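Why Is the Sky Full of Colours?
All About Rainbows, Light and Your Amazing Eyes

Have you ever been splashing home in your wellies when the sun popped out and — whoosh! — a huge rainbow stretched right over the rooftops? It feels like magic. It's really sunlight and raindrops working together, and once you know the secret you can go looking for rainbows almost anywhere.

What colour is sunlight?
Most people would say yellow, or perhaps no colour at all. But sunlight is a mixture! It has red, orange, yellow, green, blue and violet light all jumbled up together, and when they are mixed like that our eyes see plain white light. To see the colours one by one, you have to spread them out.

Raindrops are brilliant at this. When a beam of sunlight goes into a raindrop, it bends. Then it bounces off the back of the drop and bends again on its way out. Each colour bends by a slightly different amount — red bends the least and violet bends the most — so the colours come out side by side in a fan. One raindrop sends just one colour to your eye, but there are masses of drops in a shower, all at different heights, and together they paint the whole bow.

How to find a rainbow
You need sun and rain at the same time, and you need to know where to look. Turn your back to the sun and look towards the rain. Early morning and late afternoon are the best times, when the sun is low. If the sun is high in the sky, the rainbow may be hidden below the horizon, and no amount of running up the garden will help!

Did you know that a rainbow is really a full circle? From the ground we only see the top part, but people in aeroplanes sometimes see the whole ring. And look carefully above a bright rainbow, as you might spot a second, fainter one with its colours the other way round. Red is on the inside!

Rainbow spotters of Altham
The children in Kimie Ishida's class in Altham keep a rainbow diary. They spotted 13 rainbows in one school year, including two doubles and one in the spray from a burst hosepipe. The diary's best entry was written on 25th September, when a rainbow seemed to land right on top of the bike shed. (It hadn't, of course. A rainbow moves when you move, so you can never reach the end of it.)

Make your own
On a sunny day, ask a grown-up to set a garden hose to a fine spray. Stand with the sun behind you and look into the mist. You can also put a glass of water on a sunny windowsill with a sheet of white paper on the floor below, then move the glass a little at a time until stripes of colour appear on the paper. Don't give up if it takes a few goes!

Why does a red thing look red?
So where does the colour of your jumper come from? When white light lands on something red, most of the other colours are soaked up and the red light bounces off into your eyes. A blue thing soaks up most of the red and sends back the blue. White things bounce back nearly everything, and black things soak up nearly everything.

At the back of each eye you have tiny parts called cones, which notice colour. Most people have three kinds. Some people's cones work differently, so they may find it hard to tell red from green. Dogs have just two kinds of cone, and many birds have four — imagine what a garden looks like to a robin!

Cones need plenty of light, too. Try looking at your favourite books just before bedtime with only a dim lamp on. The bright covers turn greyish, and it can be surprisingly hard to tell the blue ones from the green ones.

Now go on a colour hunt around your own home. How many rainbow colours can you find in one cupboard? 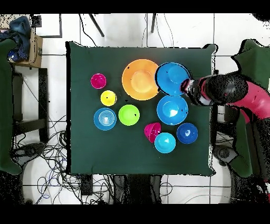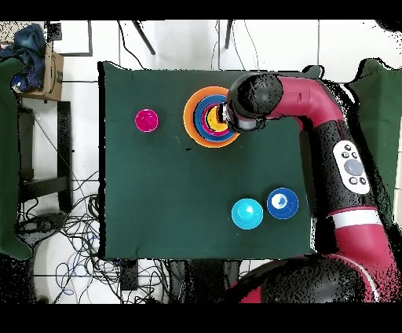

Orange and blue tableware on a dark green cloth.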